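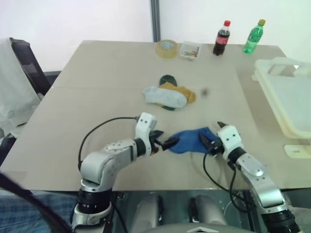
Gavin Hepburn wrote in after our last issue to say that if a robot needs hundreds of tries at a sock before it learns anything, we should stop calling it learning. I have some sympathy. The Driretti team has now recorded 387 examples of its two-armed setup handling socks, and wants us to be impressed by the number. I'd like to know what's in them.

A sock held at both ends by two grippers, with a few more in a pile behind it, is a fair test of coordination. It is also a very tame one. The table is flat and the socks are plain colors that stand out well against beige. My drawer at home looks nothing like that.

Ainhoa Aguirre, who keeps the recordings in order, told me that 300 of the examples came from the same two operators. So the system may be learning socks, or it may be learning how those two people like to pick up socks. She didn't argue the point. She did say that the bottles and the roll of tape at the back of the table stay put on purpose – the team wants some clutter in view, and would add more if resetting it didn't eat up the afternoon.

Fine, but clutter that never moves is wallpaper. I asked whether anyone had tried inside-out socks, or wet ones. Inside-out is planned. Wet is not.

Kurniawati Harahap expects the first trained version to run in August, on socks it hasn't met. I've asked to bring my own, and she said yes, as long as they're clean.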